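3.2 Drinking vessels and the estimate of daily water intake

The diary method asks each participant to write down every drink and its volume. In our first round in Skultolton, we gave no instruction about the vessel, and the participants used what they had at home. It soon became clear that the word "cup" in the diary had no fixed meaning. One household wrote "one cup" for a small coffee cup and also for a large soup mug, and we could not separate the two afterwards.

For the second round, which began in August, we therefore divided the vessels into two classes. Open vessels are those which a person fills again from a tap, a kettle or a jug. Closed vessels are those with a cap, which are carried during the day and often finished in another place. This division follows the proposal of Thoroddsen in her earlier work on office employees, but we did not adopt her third class (shared jugs), as very few of our participants reported them.

Figure 4 gives one vessel of each class.

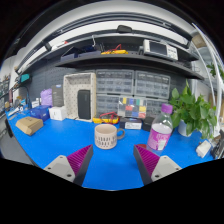
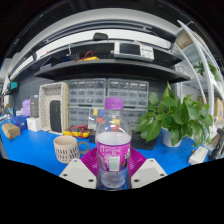
Figure 4. Open vessel (ceramic mug with handle) and closed vessel (clear plastic bottle). Both vessels are present in each view.

The two classes lead to different kinds of error. With an open vessel, the participant usually remembers the number of fillings but not the level. A mug of tea is seldom filled to the rim, and the last part is often poured away. When we compared the diaries with the kitchen measurements, the volume written for open vessels was too high in 13 of the 14 households. With a closed vessel the opposite happens: the level can be seen through the wall, but the bottle may be filled again before it is empty, and this second filling is easily forgotten. We also observed that people who carry a bottle to work tend to write the diary only in the evening - and the evening entry is the least reliable one.

In total 983 entries were available after cleaning. Entries without a vessel class were removed, and so were entries where the volume was given only as "some" or "a little". We did not try to repair these by using the average of the same person, although this is common practice, as it would hide exactly the variation that we want to study. The remaining entries were checked by two readers separately, and the entries on which they disagreed were discussed with Hanne Thoroddsen before the analysis in Section 3.3.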